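What a Sorting Cell Takes Off the Bench, and What It Leaves There

By Valter Tveit

Most arguments about automation at work are arguments about headcount. Headcount is easy to measure and it moves slowly. Task content moves first, and it moves in ways that a staffing table does not record. My subject is card sorting at Moges, a mid-sized firm that prepares printed display cards for exhibitions, and the two-armed robot that now does part of it.

The manual process was simple. An operator took a mixed stack of printed cards, read the face of each one, and placed it in a divided organizer by job. A full shift handled 1001 cards on a normal job, a number fixed by the standard pack plus one control card. Errors were caught at packing. The operator decided the pace, the order of the work, and when a damaged card should be pulled.

Under the new arrangement the operator sits or stands across the table from the robot and works with it. The robot's share is the placement. The operator's share is everything that makes placement possible.
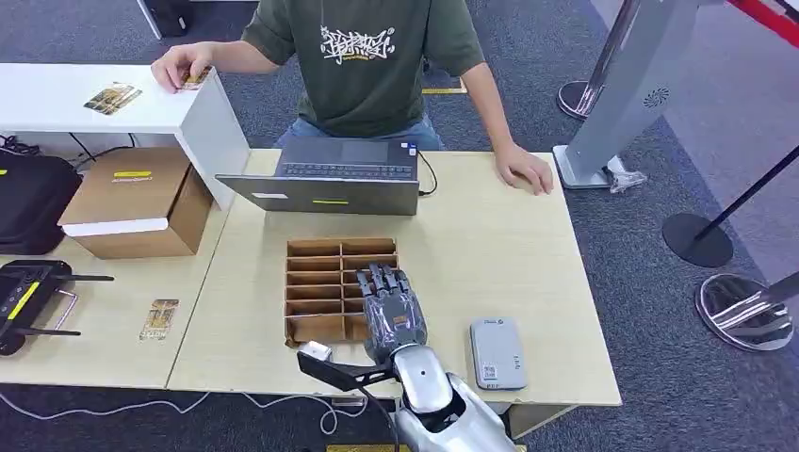
That second share is larger than the purchase documents suggested. It includes setting the organizer within reach, clearing the table, checking cable routing, restarting the control software, and deciding whether a failed grasp was caused by the card or by the hand. Tumaini Obura, who did manual sorting for several years before moving to the cell, keeps a log of these interventions. In November she recorded 180 of them. The line report for the same period listed 11 stoppages, as a stoppage is defined as any halt over five minutes. The remainder of her entries do not exist as far as the report is concerned.

I consider this the central problem. When a person does a task, small corrections are part of the task. When a machine does it, small corrections become a separate job, and if the job has no name it is not scheduled, trained for or paid. Moges still grades the position as sorting. The person holding it spends a good part of the shift at a laptop. 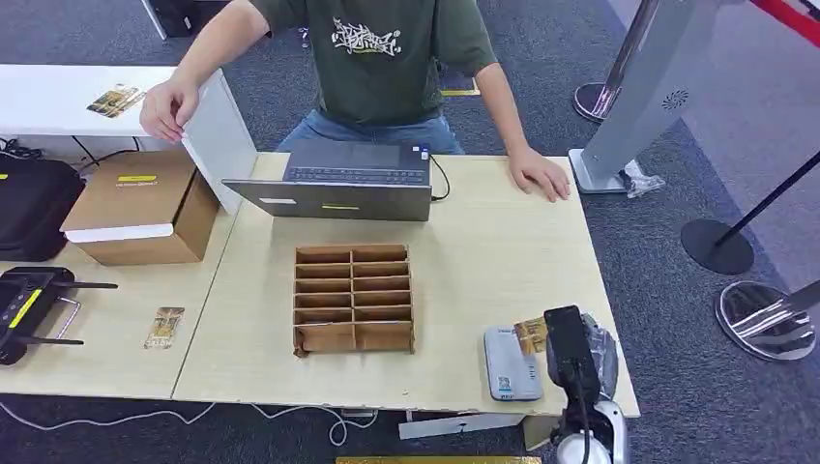

The operator's side of the table, with the organizer and laptop in place.

Supporters of the system make a reasonable case. Mwanaisha Muli, who runs operations, points out that card sorting produced wrist complaints and that nobody applied for the position twice. She also notes that operators now learn to read fault codes, a skill with some value elsewhere. I accept both points. A repetitive task was reduced, and the people doing it were not sorry to see it go.

My objection concerns the distribution of control. A manual sorter who found the organizer badly placed moved it and went on. In the cell, its position is a parameter. Moving it means moving it for the robot as well, and the operator must know which changes the system tolerates and which require a new calibration. At Moges that knowledge sat with the integrator, Skuvesero, for the first months. Operators were told to leave the fixture alone, then criticized for waiting.

The practice that developed on the floor was better than the written one. Operators handle the fixture themselves and judge its position by eye against the robot's hand.
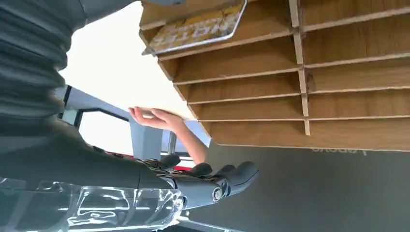 Hand and fixture at close range. Small differences in position matter to both parties.

Gitau Mollel wrote this practice down on a single sheet, and after some delay it was adopted as the procedure. I mention it because it is the part of the project that worked best and it was not in the budget. The initial training plan allotted one Wednesday afternoon to the operators, most of it on emergency stops. Emergency stops are necessary. They do not teach anyone how to keep a cell running.

Maintenance raises the same question. A jointed hand has fasteners, covers and cable ties, all of which can wear or shift. The service contract covers failures. It does not cover looking, and looking is how failures are found early. The person best placed to look is the one who spends the shift beside the machine.
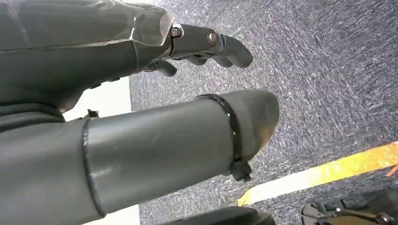
Fingers and arm segment. The film, the fasteners and the zip tie are all inspection items.

Muthoni Swai, who represents the floor staff, has proposed that inspection be given a fixed period at the start of each shift and counted as productive time. Management's reply was that it would lower the reported output per hour. It would. The present figure is higher only to the extent that the work is done unrecorded, or skipped.

Three changes would cost little. Interventions of any length should be logged, and the log should go to the people who set the staffing. The position should be regraded to match its content. Operators should have written authority over fixture placement, with the limits stated in terms they can check at the table.

Moges intends to install a second cell next year at its Brunus site. The staffing request, as of this writing, uses the old job description.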